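Pose jumps when cable is in the tray, fixed threshold or not?

hbiswas
Good evening all. I am writing the tracking part for our hand-held gripper, in Jarnden. With cups the pose is fine. With black cables the pose jumps a few centimetres, always near the grasp. I take 1000 features per image and reject by a fixed blur threshold of 42. Should I make it adaptive?

gregor_f
Leave the threshold alone. Your features sit on the cable, and the cable moves. Mask it.

hbiswas
I tried a mask on Sunday. In episode 397 it also removed half of the tray, so the result was worse.

calum.s
I disagree with Gregor. Blur comes first, masking after. Which image does it fail on?

hbiswas
Frame 811 of the same episode.

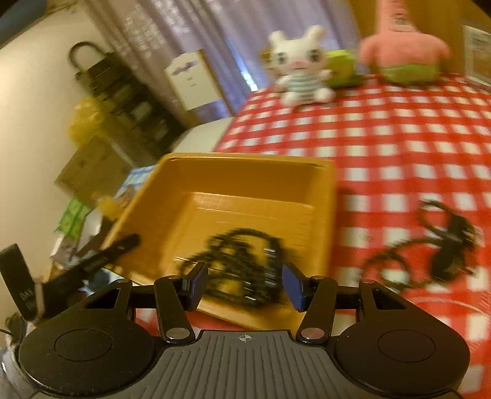
Cable blurred between the finger pads, checked cloth still usable.

calum.s
So the cable is smeared and you score blur on the whole image. Score it per tile.

gregor_f
Look at the cloth too. Repeated squares give false matches, and no blur score will catch that.

hbiswas
Thank you both. I will try tiles first, and then a stricter ratio test on the cloth.

3 likes · 6 replies · Share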